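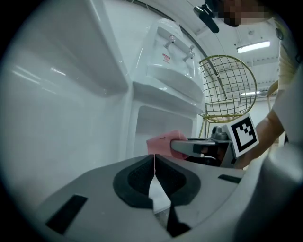

The water dispenser in the Clirley lounge, with one of the wire chairs at upper right.

Lounge and water dispenser: common questions

Who can use the dispenser?
Anyone renting a desk or room at Clirley. Guests are welcome to it too.

Are there cups?
We don't supply paper ones. Mugs are in the kitchen cupboard - please put them back when you're done.

What does the warning label between the taps mean?
One tap gives hot water. Keep children away from it and don't fill thin plastic bottles there.

The drip tray is full. What do I do?
Lift it out, empty it in the kitchen sink and slide it back in.

Who do I tell about a leak?
Ľubomír Baláž at the front desk, until 5 p.m. After that, leave a note.

Can I move the gold wire chairs?
Yes, within the lounge. They scratch the floor if dragged, so lift them. Seat cushions are on the shelf by the door.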